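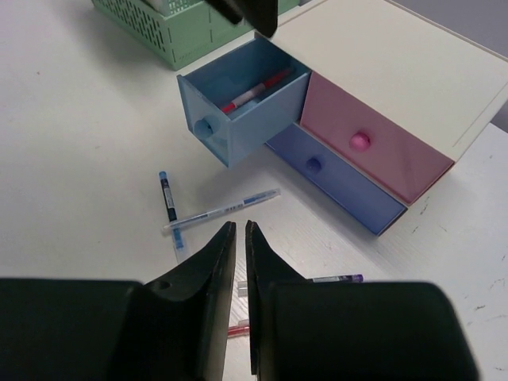
Attachment 1: Drawer unit, Reading Room service table, light blue drawer open. Green basket behind.

Idedville Public Library
Facilities and Furnishings Support Log

Ticket number: 400-42
Opened: Dec 3, 2025
Location: Reading Room, service table
Item: Small tabletop drawer unit, multicolored (supplier: Grurnell)
Reported by: I-hsuan Chang, Reader Services
Priority: 3 (routine)
Status: Closed, with one follow-up item transferred

Subject: Light blue drawer does not close fully when pens are stored in it

Initial report

The light blue drawer in the upper row of the pen unit has become difficult to close. It opens without trouble. On closing, it travels most of the way and then stops, leaving the front standing out from the pink drawer beside it by the width of a finger. Firm pressure on the knob will sometimes close it, but the whole unit then slides backward on the tabletop.

The difficulty was first noticed in November, after the service table was cleared for cleaning and the unit was put back. It does not occur every time. Staff at the table have been leaving the drawer partly open during public hours, and a reader's sleeve has caught on it. The pink drawer and the long periwinkle drawer below are working normally.

The unit is used for the loan pens, which readers borrow to fill in request slips. The green basket on the same table is used for pens that have come back and have not yet been checked. We would like to keep both in service if possible. Please advise whether the drawer can be repaired or whether a replacement should be ordered.

I-hsuan Chang

Response from Facilities, first reply

Thank you for the report and the attachment. The ticket has been accepted at routine priority.

Before a visit is arranged, please carry out the following checks and record the result of each one separately.

1. Take everything out of the light blue drawer and close it. Repeat several times.
2. Put one pen in the drawer, lying straight from front to back, and close it.
3. Put the same pen in at a slant, as the red pen is lying in the attachment, and close it.
4. Open and close the periwinkle drawer with the light blue drawer empty.
5. Look along the top of the open drawer and note whether either side wall is bowed.

Please do not apply oil, wax or spray to the drawer. Residue on the runners will mark the pens and, in turn, the request slips. Please also avoid striking the front of the drawer to close it, as the knob is fixed through the front panel and may loosen.

Reply from Reader Services

The checks were carried out before opening. Results are as follows.

Check 1. With the drawer empty, it closed on most attempts. On the others it stopped in the place described in the report. The stop felt soft and not like one hard part meeting another.

Check 2. With one pen lying straight, the result was the same as with the drawer empty.

Check 3. With the pen at a slant, the drawer stopped more often. On two occasions the pen rolled toward the back as the drawer moved, and its end rode up against the rear wall. When the pen was pushed flat again the drawer closed.

Check 4. The periwinkle drawer moved freely throughout.

Check 5. No bowing could be seen by eye. A ruler laid along each side wall showed no gap.

One further observation may be useful. When the drawer stops, lifting the knob slightly while pushing will usually let it close. Lifting has no effect on the other drawers, which run level.

The pens currently in use are of more than one make. The Soylu pens are the longest of them and were introduced in November, when the previous stock ran out. I cannot say whether this is connected.

I-hsuan Chang

Response from Facilities, second reply

The results suggest two separate conditions. The first is an obstruction, probably low down and toward the back of the compartment, which would account for the soft stop with the drawer empty and for the effect of lifting the knob. The second concerns the pens themselves. A pen that rolls and climbs the rear wall can stand high enough to meet the frame above it.

Please attempt the following.

Clear the tabletop in front of the unit. Loose pens should be moved out of the way first, so that none is trapped when the unit is turned. Empty all drawers. Draw the light blue drawer out to its full extent, support it underneath with one hand, and lift the front gently until the rear edge comes free. Set the drawer aside. Look into the empty compartment with a flashlight and remove anything found there by hand. Wipe the inside of the compartment and the underside of the drawer with a dry cloth.

Do not remove the periwinkle drawer at the same time. The divider between the upper and lower rows is thin, and it is better supported with the lower drawer in place.

When refitting, set the rear edge of the drawer into the opening first, lower the front, and close it slowly. If the drawer does not sit level at this point, stop and reply to this ticket.

Reply from Reader Services

The drawer was removed as instructed. It came free on the second attempt.

A request slip was found at the back of the compartment, folded over on itself several times and pressed flat against the runner on the left side. A paper band of the type that comes around a bundle of new pens was found beneath it. Both were removed without tearing. The slip was blank and has been recycled.

The compartment was dusty and has been wiped. The drawer was refitted and sits level. With the drawer empty, it was opened and closed 42 times and did not stop once. Colleagues at the table repeated the test later in the morning with the same result.

With one long pen placed at a slant, the drawer still stopped on occasion - less often than before, and never in the same place. Straightening the pen clears it each time.

We should be glad of guidance on the second point. Readers put the pens back themselves and cannot be relied on to lay them straight.

I-hsuan Chang

Response from Facilities, third reply

The removal of the slip and the paper band resolves the first condition. No repair to the unit is required, and a replacement will not be ordered.

On the second condition, the drawer is sound but is only a little longer than the Soylu pens. Three arrangements were considered.

Fitting a stop strip inside the drawer would hold the pens in line. It would also reduce the usable width, and the adhesive would be hard to remove later. This is not recommended.

Moving the long pens to the periwinkle drawer would give them more room from side to side. They may be laid across the drawer, parallel to its front, where they cannot roll toward the back. The light blue drawer may then be used for the shorter pens. This is the recommended arrangement.

Returning to the shorter pens at the next order would remove the question altogether. Stationery orders are placed through the Mullia purchasing desk and are outside the scope of this log.

Please also place the unit so that there is clear space in front of the upper drawers. It may stand at an angle to the table edge if that is more convenient for staff, provided that an open drawer does not reach over the edge where readers stand. Four small non-slip pads will be sent by internal mail, one for each lower corner. They should be pressed on with the unit empty and left overnight before it is loaded.

Reply from Reader Services

The pads have been received and fitted. The unit no longer moves when the upper drawers are pushed closed.

The long pens are now kept in the periwinkle drawer and the shorter ones in the light blue drawer. The pink drawer is reserved for staff and holds spare slips and pencils. The following notice has been placed on the service table:

Readers are asked to return borrowed pens to the green basket. Please do not return pens to the drawers or leave them on the table. Staff will check each pen and put it away.

The basket is emptied at midday and again at closing. Pens that no longer write are set aside at that time. The arrangement has been in use for 5 working days and the drawer has not stopped during that period.

We have no objection to the ticket being closed. I would ask that the question of pen length be passed on to purchasing before the next order, as 400 pens are normally bought at once and the stock lasts a considerable time.

I-hsuan Chang

Closing entry

Cause: Folded request slip and paper band lodged on the left runner of the upper compartment. Contributing factor: long pens stored at a slant.

Action taken: Drawer removed, compartment cleared and wiped, drawer refitted. Non-slip pads fitted. Long pens moved to lower drawer. Notice placed on table.

Parts used: Non-slip pads, one set.

Cost to department: None.

Transferred: Pen length, to Mullia purchasing desk, for review before the next stationery order. The sample requested by purchasing should be one Soylu pen and one pen of the earlier stock, sent together in a marked envelope.

If the drawer stops again, please empty it and inspect the rear of the compartment before opening a new ticket. Quote the number above so that the earlier checks need not be repeated.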